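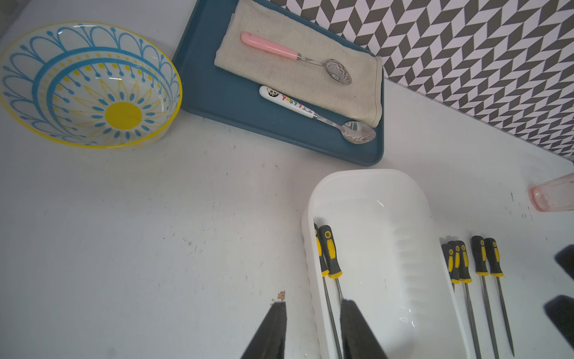
Screwdrivers, spoons and the white container at the Gullholm open day.

Mali Meredith had been talking for most of the afternoon by the time I got to her, and she still sounded like she'd just walked in. "You should have seen it at two!" she said, pulling out a stool for me. "Kids three deep, all shouting at the left arm."

She runs the Gullholm bench, where a pair of arms work at a tabletop job most of us do without thinking: picking up small tools and putting them in a container. The software behind it is called Kunlow, and Mali has lived with it for 28 months. I asked why screwdrivers. "They roll, they lie on top of each other, and they all look the same," she said. "A spoon is kind of a holiday after that."

What I loved was how slow it is. You lean in, you start rooting for it. Mali says people hold their breath at the pick-up and then forget to watch the putting down, and she thinks the putting down is where the good stuff is (I did exactly this, twice).
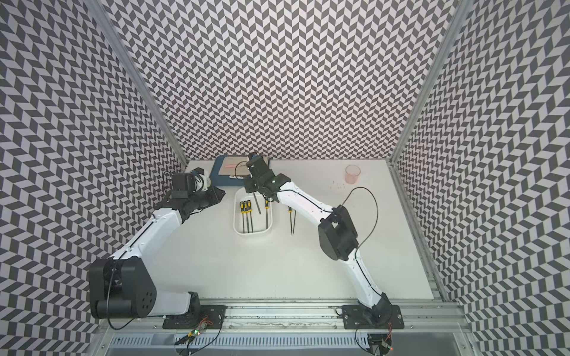 Both arms over the table, with the tools in front of the blue tray.

Hefin Landeg looks after the motors and cables, and he was happy to talk about the failures too. "We keep a log of every try," he told me. "We're at 2261, and I could tell you some awful stories from the first hundred." His favorite visitor question so far came from a girl who wanted to know if the arms ever argue. They share one plan, he explained to her, so neither can grab what the other is after. She seemed a little let down.

I asked them both what comes next. Mali wants mixed piles, cutlery and tools together, with people changing the layout between tries. Hefin wants quieter joints. They'll run another open day in June, and I'm already planning to bring my nephew.
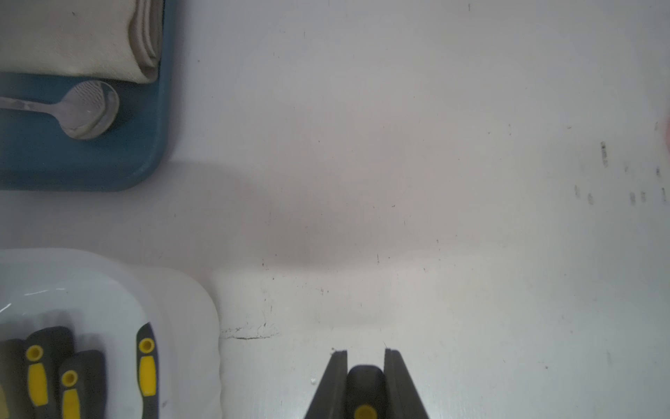

Carys Humphreys wrote in after reading a draft of this to say the sorting is fun, but she'd like visitors to get a turn at steering the arms themselves, even for a minute. I passed that on to Mali, who wrote back: "Yes! Working on it."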